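About Derent

Derent records manipulation demonstrations for groups that train robot policies. A trained operator guides a pair of arms through a household task, and the joint positions, gripper state and camera streams are saved together as one episode. Our customers receive the episodes, the calibration files and a written log of every change made to the cell.

The company was started by Aino Lindqvist and Valtteri Suominen, who had both worked on remote handling equipment at Nurnent. Aino runs operator training. Valtteri is responsible for hardware and timing.

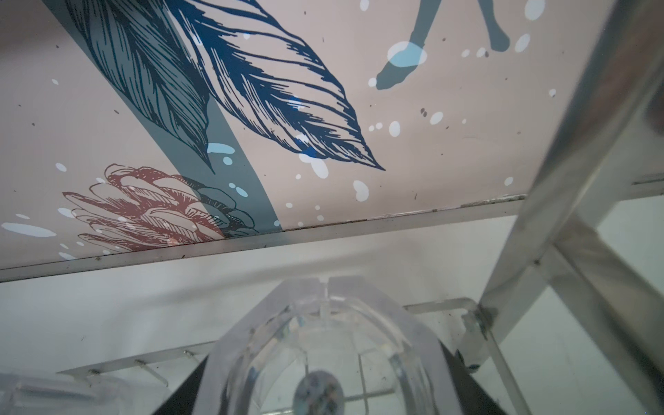 Our cells are built on aluminum frames and lined with printed wall panels. The panels are exchanged between recording blocks so that a policy does not come to depend on one background. Dense line work is preferred over plain color; the feathers and paint-splatter dots of one current print give a wrist camera plenty of texture when it is tilted up from the table. Each print has a number, and the number is stored with the episode.

Most of our work is kitchen work: plates, bowls, cups, lids, utensils and jars. Clear objects are included on purpose. They are hard to segment and hard to grasp, and customers ask for them.

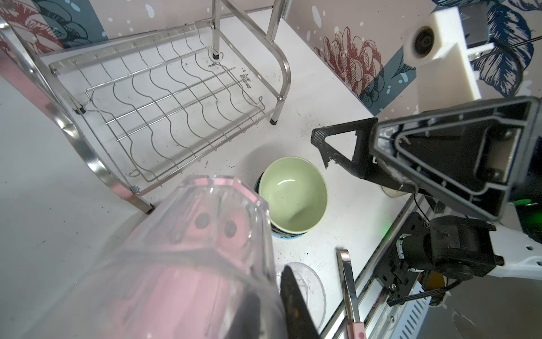 Operators complete two weeks of supervised practice before their episodes are released. They are taught to approach slowly, to avoid regrasping where one grasp will do, and to keep the idle arm out of the working arm's path. An episode with a dropped object is kept and labeled as a failure. A standard order is 1,000 accepted episodes per task, reviewed at full length by a second operator.
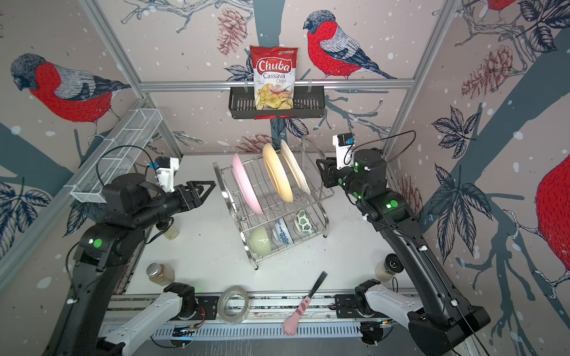 Two-arm cell with plates and bowls in the dish rack.

Derent has eight cells at its Kimthorpe site. Seven are used for customer recording and one for fixture tests. Scheduling and episode review are handled in Shemweta, our in-house software, which customers may use to inspect data before delivery. New operators are taken on each October.

Page last revised 7 Mar 2026.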